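Rorura Meeting Table, Series 7
October 19, 2022
By the Georgiou Contract Furniture product desk

The Rorura Meeting Table is supplied by Georgiou to offices, colleges, clinics and public buildings. It is intended for small meeting rooms, shared work areas and break rooms where a table is in use for most of the working day and must be cleaned often. Series 7 replaces the earlier Bresier table, which was withdrawn from general sale in September. Orders already placed for the Bresier will be filled as agreed.

Sizes and supply

The standard top is 1716 mm long. The table is delivered flat, with the top and the base in separate cartons, and can be assembled by two people with the hex key supplied. Adjustable feet are fitted as standard and should be leveled after the table has been placed in its final position. A table that has been leveled in one room will usually need to be leveled again if it is moved to another.

Georgiou recommends that purchasers measure doorways and elevator cars before ordering. The top does not fold or divide. Where access is narrow, the shorter Mistell table may be a better choice, as it uses the same base and is sold in the same finishes.

Finish

Tops are offered in three finishes: natural, gray and white. Natural is the most frequently ordered and is held in stock. Gray and white are made to order. Finishes may vary slightly between production runs, and customers who intend to place several tables side by side should order them together. Samples are available on request and should be viewed under the lighting of the room in which the table will stand.

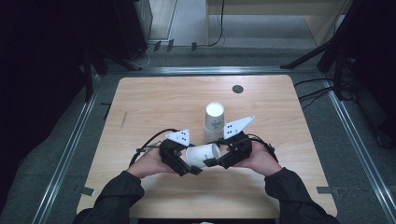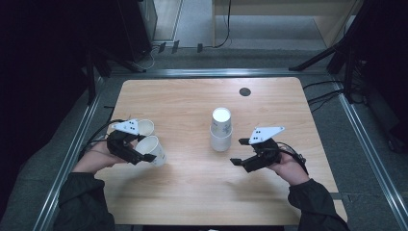 Cable access is a matter on which purchasers are asked to decide before placing an order, as openings are cut before the top is finished and cannot be added under warranty afterward. The usual arrangement for a table serving one screen or one shared power unit is a single opening. A small round black grommet set toward one side of the top, as on the table shown, leaves most of the surface clear for papers and drinks. Customers who require a second opening should mark its position on the drawing returned with the order. Power units and cable trays are sold separately.

Care and cleaning

The surface should be wiped with a soft cloth and a mild soap solution, then dried. Scouring pads, bleach and solvent cleaners must not be used. Spilled coffee, tea and ink should be removed promptly, and coasters are advised under hot drinks. Equipment with hard or uneven feet should be placed on a mat and lifted when it is moved. Light marks caused by dragging objects across the top are considered normal wear and are not covered by the warranty.

Bolts should be checked one month after assembly and once a year after that. Replacement feet, bolts and grommet covers may be ordered individually by quoting the number printed on the label under the top.

Warranty and returns

The base is covered for seven years and the top for three, provided that the table is used indoors and maintained as set out on this page. Damage in transit should be reported before assembly. Standard tables may be returned unused in their original cartons. Tables made to order, including those with additional openings, may not be returned unless faulty.

Pricing

The Series 7 table in the natural finish is priced at $358, excluding sales tax and delivery. Delivery charges are waived on orders above $3000 sent to a single address. Assembly on site can be arranged at the time of ordering and is quoted separately. Schools and public bodies may request a written quotation through their usual Georgiou account office.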